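Re: [cludholm-makers] Kallard open day, is it worth the drive?

> Has anybody on the list been to one of the open days at Kallard? I'm thinking of taking my two kids up for the April one but it's a long haul from here and I don't want to spend it looking at posters in a hallway. Do they run the arms with people in the room? And is there any place to eat?

Yes, go! I went to the last one and I'm still talking about it at dinner, so you're getting the long version.

There were posters in a hallway, I'll admit. Skip those. You want the big room at the back, where they had 3 arms running the whole afternoon with people standing right there. I got in at 11 when the doors opened and had the place nearly to myself until lunch, which I'd recommend with kids because later on you can't see past the grown-ups.

The arm everybody crowds around is the one doing tabletop stuff – mugs, blocks, a sponge, things out of your own kitchen. I figured I'd watch for a minute and move on. I stayed so long my coffee went cold. They run the same pick over and over from slightly different starting spots, and after a while you start leaning with it like you do when you're bowling.
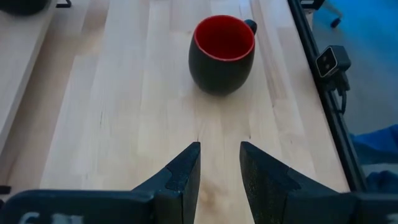 The woman running it told us mugs are harder than they look. If the gripper comes in straight at a round body and it's a little off center, the mug scoots or turns and then the handle is somewhere new. Going for the rim is another way, but then you have to get the height right. She let people in the crowd call which way they thought it should go in, and a girl of maybe nine beat all of us. While I was there it missed twice, and both times they just set things back and ran it again, no fuss. I liked that a lot better than a slick show where everything has been rehearsed to death.

The camera rides along near the gripper, so ask them to put that view up on the monitor if it isn't on already. It makes a big difference! From the side you think the arm is being slow and silly, and then you see what it has to work with and you're a lot more forgiving.

The second arm was sorting bolts for Prendel and was fine, kind of loud. The third one was folding towels (sort of folding towels) and your kids will probably laugh at it. There's also a talk at 2 by the Vītola project people. I caught the first half and it got mathy fast, so maybe trade off if there's another adult with you.

Food: a cart in the parking lot with hot dogs and not much else. Pack sandwiches. The restrooms are back by the front desk, nowhere near the demo room, so plan for that too.

Parking was free but the lot is small. I ended up on the grass by the loading dock with a bunch of other cars and didn't get a ticket.

One question back at you all – does anyone here have a cheap gripper they're happy with? Mine has 2 fingers and one of them has opinions. I'd like to try the mug thing at home before the April day comes around.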